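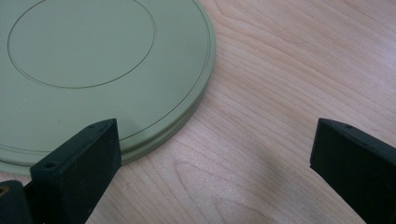 Week 2: Writing the Student Speech

Hi everyone, and thanks for sticking with me through last week's logistics marathon. I promised we'd get to the fun part, so these notes cover the student speaker's slot at graduation: what it's for, how long it runs, and how to get a draft on paper. Read them before we meet, because we'll be cutting each other's drafts in class and I'd like to skip the lecture if I can.

What the slot is for

The guest speaker gets the headlines. The dean gets the official bits. You get maybe five minutes, somewhere between the welcome and the reading of names, and your audience has been sitting on folding chairs for a good while already. They want to hear from one of their own (or one of their kid's own, which is a different thing, and I'll come back to it).

When I helped run the ceremony at Temance College, we seated 2,711 guests for 245 graduates. Do the math on that. Most of the people listening to you never took a class there, never ate in the dining hall and have no idea why everybody in the gowns laughs when you mention the Ng Building elevator. One inside joke is fine. They like watching the graduates laugh! Four inside jokes and you've lost the whole back half of the hall.

Length

Please time yourself out loud. Reading silently doesn't count, and neither does muttering. I go at roughly 36 lines of double-spaced text in three and a half minutes, and I talk fast. Then add time for applause, for the microphone being too low, and for you swallowing.

Hiu-tung Yeh gave the student speech the second year I was there. Her first draft ran eleven minutes. She cut her freshman move-in story, which broke her heart a little, and kept the part about retaking organic chemistry in a room with no windows. It was the right call. People came up to her afterward wanting to talk about the chemistry.

Getting started

Don't start with the opening. I mean it – skip the greeting and the thank-yous and write the middle first. Pick one thing that happened to you at school and put it down the way you'd tell it to a roommate. Names, weather, what somebody said. A page is plenty.

Then read it over and look for the sentence that would matter to someone who wasn't there. Sometimes it's in the last paragraph and you can throw out most of what comes before it. Sometimes you won't find one, and you need another story. Kai-wen Pan went through six stories before he landed on the campus shuttle, and I still think about that shuttle.

Thank-yous

Keep them grouped. Families, faculty, staff, friends. If you name one professor you'll get emails from the others, and I say this as a person who has sent that email. Do remember the staff, though. The people who unlocked the library and fixed the heat in February are often standing along the wall while you talk.

Quotations

I'd rather you left them out. If you must use one, find where it was first said or printed. A quotation website isn't a source. Half the lines floating around with a famous name on them were never said by that person, and your history faculty will be sitting right behind you.

Advice

You're 22 or so, or you're 40 and came back to finish, and either way the crowd will be happier with something you noticed than with instructions for living. Watch out for "never forget," "always remember" and "as we go forth." We'll play a round of spotting these in class, and yes, I'll bring in my own old speech as the first victim.

Reading for this week

Jihad Abu Hammour, "Who Is the Student Speaker Talking To?" (in the course packet)
Mei-kuen Pan, notes on microphones and pacing (skim the first section, read the second closely)

Due before class

Draft of the middle section only, one page, double-spaced. Bring two printed copies, one for you and one for your partner. If you don't have a partner yet, write to Ka-ming Hsiao, who is keeping the list this term.

Next week: openings, and what to do with your hands.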